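Traltcombe Lounge Unit: Two-Arm Robot, Inspection Checklist with Comments
Date: 06/08/2024
Inspector: Rehema Biwott
Shift lead: Canan Bozkurt

1. Clear path to sofa and window. OK.
Comment: Keep the floor free on the right side. Staff still cut through there with trays.

2. Stop button within reach of attendant. OK.
Comment: Gladys Mfinanga asked for a second one by the door. Ordered in April, not yet fitted.

3. Arm speed limit set for shared room. OK.
Comment: Limit is 8 inches per second. Do not raise it to catch up on late jobs.

4. Table items checked before start. NEEDS WORK.
Comment: Tools and dishes are being left on the same table. Attendant to sort them first.
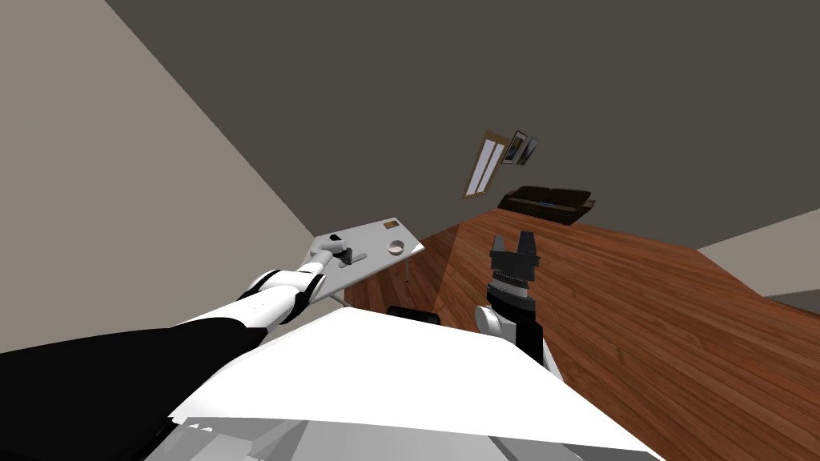 Left arm at the small table, right gripper open.

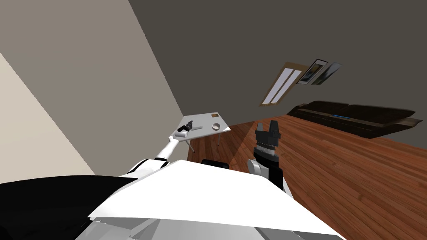

5. Chair kept out of arm reach. NEEDS WORK.
Comment: Mark a parking spot for it and tell the evening crew.

6. Service hours logged. OK.
Comment: 800 hours on the counter. Gripper pads are due at 1,000, full service at 2,000. Shengli Tan has the parts list from Plollar.

7. Attendant duties posted. NOT DONE.
Comment: Clearing tables used to be two people's job. One of them now watches the arms and signs the log, and the pay grade has not been changed to match. Mercy Odera has raised this with the office. Until the new sheet is posted, attendants should not be asked to run the robot and cover the front desk together.

8. Training record up to date. OK, except two new starters.
Comment: They may work in the room but may not restart the arms after a stop.

Items 4, 5 and 7 stay open. Send updates to Rehema Biwott.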